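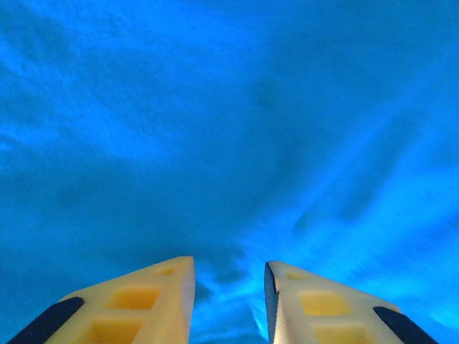

Grinville Evening Classes
Household Linens and Everyday Cloth Care
Handout for Session 4: Spreading, Folding and Putting Away
October 18, 2023

Welcome back, everyone, and a special welcome to those of you who moved over from the Roddale group when the timetable changed in September. You have missed the washing and the drying, I'm afraid, but the notes for both are in the blue binder by the door and you are welcome to take them home for a week. Tonight we get to the part I have been looking forward to, which is what you do with a cloth once it is clean and dry and sitting in a heap.

Most of us learned to fold by standing next to somebody who was already doing it, and we picked up their way without ever thinking it over. If you have a way that works and your cupboard shuts, please keep it! I only ask that you try mine for the evening, and then go home and mix the two however you like.

Before you fold: looking at the cloth

Pick the cloth up and get acquainted with it for a moment. Is there a pile, or is the surface smooth? Run the flat of your hand across it one way and then back the other. A soft, fuzzy cloth will often look lighter where you have stroked it in one direction and deeper where you have gone against it, and in a strong color such as blue or red the change can be quite startling. New students sometimes think they have found a stain. Stroke it back again before you send it to the wash a second time.

While you are there, look at the edges. A hem that has shrunk more than the middle will pull the cloth into a shallow dish, and no amount of careful folding makes a dish lie square. Put those aside for cleaning rags. (We will come to the rag bag in Session 6, and I have a good deal to say about it.)

Spreading out

People rush this. They hold the cloth up in the air, give it a shake and try to fold it against their chest, and for a bath towel that is perfectly fine. A soft, medium-sized cloth is easier on a table. Lay it down any old way to begin with, bunched if it is bunched, and find one corner. Keep hold of that corner and draw the rest of the cloth away from it with your other hand, slowly, close to the table. Then find the next corner along and do the same again.

You will nearly always end up with one part lying nicely and another part standing up in a ridge, and the temptation is to press down on the ridge. Please don't. Pressing only turns it into a crease. Lift the nearest edge a little, let some air in underneath, and set it down again farther out. 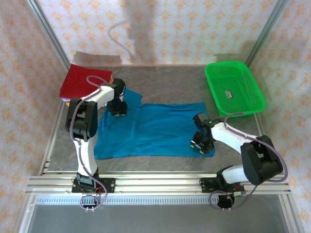
It helps a great deal to keep the middle of the table for the cloth you are working on and to send everything else to the corners. Finished folding goes in one back corner, the basket goes in the other, and the space in front of you stays free for spreading. I am forever finding small things under folded cloths at the end of an evening — pegs, buttons, a thimble once — and they leave a lump in the pile that you can feel from the top. Lift the folded cloth, take out whatever is under it, and put it back down. If you need a home for little things, let it be the basket.

A word about baskets, then. The Boonchu catalog that I passed around last week has some handsome ones, but any plastic basket with holes in the sides will do nicely for cloths, as the air can get through. A shallow one is kinder to your folding than a deep one. In a deep basket you end up digging, and everything you did so carefully at the table comes undone. Check it for stray labels and packets before you put anything clean in it.

Making the fold

Once the cloth is flat, or as flat as it is going to be, decide which edge you want facing out of the cupboard. That is your front edge and it should be a fold, never a hem. Then work as follows:

1. Turn the cloth so the front edge is nearest you.
2. Bring the far edge over toward you and let it stop just short of the near one.
3. Smooth from the middle outward with the side of your hand.
4. Fold from left to right, again stopping a little short.
5. Give the whole thing a half turn if the fold has ended up at the back.

That little gap in steps 2 and 4 looks untidy while you are doing it. The thickness of the cloth takes it up as you go, and you finish with a square that sits level. With a thin cotton napkin you hardly need any gap at all, and with a thick plush cloth you may need the width of a finger.

If your square comes out as more of a rectangle, leave it be and make the next one match. A pile of slightly wrong cloths that are all wrong in the same way will stack beautifully, and I speak as someone with a whole shelf of them at home.

Keeping colors apart

Those of you who did the dye test in Session 2 will remember the red square from the Hosirska remnant box and what it did to the white one underneath. Deep reds and blues are worth stacking separately for their first few washes, especially if there is any chance at all that they went away damp. Put a plain sheet of paper between them if you are short of shelf room.

For practice at home

Please fold 10 cloths between now and next time, using the table method, and bring me the one you are proudest of and the one that gave you the most trouble. Mixed sizes are welcome. If you don't have enough at home, the practice cloths may be borrowed from Room 638, and the key is at the front desk until closing. Write your name on the sheet when you take them and cross it off when they come back.

You might also try spreading one cloth with a single hand, holding nothing down with the other. It is slow and a bit maddening, but it does show you how much work the second hand has been doing all these years.

Session 5 is fitted sheets. Bring one from home, the more awkward the better, and come a few minutes early if you would like a place at the long table. We will stop for tea after the first 40 minutes.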